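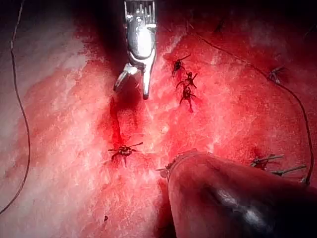 Grestamix Suturing Trainer Arm Set – Two-Arm Bench Package

Sold by Lorance. Updated 5 June 2021.

I've been selling bench equipment to teaching labs and surgical research groups long enough to know that most of you land on this page with one question, and it's the price. I'll get to it! But first let me tell you what is in the box, as the box is where budgets go wrong.

The Grestamix set is two small instrument arms, a shared base plate, the control cabinet, a foot pedal and the cabling between them. It's for bench work on tissue and practice pads only. It is not cleared for use on patients and I won't sell it to you for that, so please don't ask.

What it's good at is interrupted stitches. Pass, pull, tie, trim, move over and do it again. If your group is working on knot tying or thread handling, this is the package I'd point you to first. Running sutures can be done too, but the thread gets long and you'll spend a good part of your first month working out how to keep the loose length away from the second arm. Budget time for that, and buy more thread than you think you need. Everybody runs out of thread.

In the box

Two instrument arms, left and right (they are not interchangeable, check the sticker)
Base plate with clamp rails
Control cabinet and power cord
Foot pedal
Wrist camera mounts, one pair
Starter tips: one grasper, one needle driver
Hex keys, in a bag that will be lost by the end of the week

Not in the box

Cameras. The mounts take most small board cameras, and plenty of labs already have a drawer full, so I stopped bundling them.
Computer. Any decent desktop will run the control software.
Tissue, pads, thread, needles, trays and cleaning supplies.

About tips, please read this part

Tips are a consumable. I know they're metal and I know they look like they'll last forever, but the jaws get worn and the pivots get gummed up, and a grasper that doesn't close all the way will drop thread every third pass and make you blame your code. Each tip is rated for 40 sessions. Some labs stretch it, and some of those labs call me in a bad mood.

My usual advice for a first year is to order 4 extra graspers and the same number of needle drivers with the arms. Buying them together gets you the package rate, and buying them one at a time later doesn't. If your money has to be spent before a certain date, this is a very good place to put what's left over.

The jaws are bright polished metal, by the way, and they do throw glare under a ring light. On red, moist tissue you get little highlights everywhere as well. A soft panel off to one side works much better for close-up camera work, and a cheap one is fine – I use a desk lamp with a diffuser on my own demo bench. Dark thread on dark tissue is hard to pick out once you're in shadow, so if you're planning anything vision-based, put the lighting on the purchase order and don't leave it for later.

Space and power

You need a sturdy bench, deep enough for the base plate with room in front for a tray. The control cabinet can go underneath. A regular wall outlet is all it takes. Leave yourself room behind the arms to get at the connectors (I once helped a customer unbolt a whole bench from a wall, and I'd love to never do that again).

If you're working with real tissue, you'll also want a sink close by and a fridge that has nothing to do with anybody's lunch. Ask your safety office early. They're usually quicker than people expect when you go to them before the order and a lot slower after.

Lead time and delivery

Arms are built to order at the Umport shop. Current lead time is 18 weeks from purchase order. It was shorter in May, but we've had a run of orders and I'd sooner give you the real number. Tips, pedals and clamp rails are on the shelf and ship right away.

Everything comes in 3 crates. You'll need a hand cart and a second person for the one with the cabinet.

Service

The first year is covered, parts and labor, tips excluded. After that you can go on the yearly Magnusson service plan, which includes a calibration visit and a loaner arm if yours has to come back to the shop. For a group using the set every day I think the plan pays for itself. For a teaching lab that runs it one semester a year, skip it and pay per visit.

Price

Quoted per order, as shipping and the tip count move it around a lot. Send me your delivery zip code, how many sessions you expect to run in a year, and whether you have cameras already. I'll send back two versions, one with everything and one with the bare minimum to get stitching, so you have something to show whoever signs off.

Quotes are good for 60 days. Academic discount applies to the arms and the cabinet but not to tips or the service plan.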